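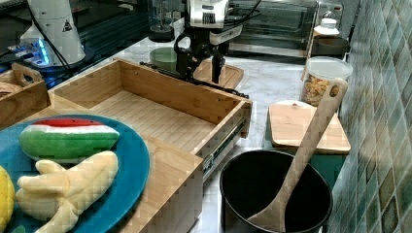 Kitchen counter with the drawer pulled out, toaster oven at the back.

How to sort out a crowded worktop and the drawer under your hands

A kitchen counter fills up a bit at a time. An appliance gets left out after breakfast, a plate is put down next to it, and before long the only clear space is the size of a chopping board. The method below takes 40 minutes for a normal run of worktop and one drawer. You need a damp cloth, a dry cloth, a tape measure and a box for things that belong in another room.

1. Start with the plates and bowls

Anything on a plate has to go somewhere before the plate can. Toy food is a common offender in a house with children. Plush fruit such as a watermelon slice or a bunch of bananas should go straight in the box, and the plate goes back in the cupboard. Shake the toys out before they go back to the play kitchen, as they pick up crumbs.

2. Deal with the drawer

Pull it out as far as it will go. Bamboo-type drawers with a slatted floor let crumbs drop through the gaps, so lift the contents out and brush along the slats with a dry pastry brush. Wipe with the grain and leave the drawer open for 30 minutes. Don't soak it.

While it is open, wipe the metal slide. If it feels gritty, run the dry cloth along it twice. Oil is a bad idea in a kitchen drawer – it holds flour and dust.

Long thin things are what usually stop a drawer closing. Lay them from front to back, or move them to a jar.

3. Put appliances at the back

Anything that heats up needs space around it, so check the booklet for the gap. A toaster oven does well at the back of the counter if it has that gap and the door can open fully. Keep bottles and plastic tubs away from the sides. Gather slack cords and tie them loosely, well clear of the front edge.

4. Use a tray for loose food

A small wooden tray or crate with a cut-out handle is handy for bread and fruit. You lift the lot in one go when you wipe down. Ours is the small Gronness, bought in August, and the Zandwood one is much the same but 2 cm deeper. Measure your cupboards first if you want it to fit under them.

5. Leave one board out

Keep a small wooden board where you do most of your chopping and store the rest upright. Wash it, dry it, stand it on edge overnight.

Related guides
Oiling a wooden board
Ronwood drawer inserts: which size to buy
Cleaning a toaster oven door
Where to keep the blender
Storing play food and small toys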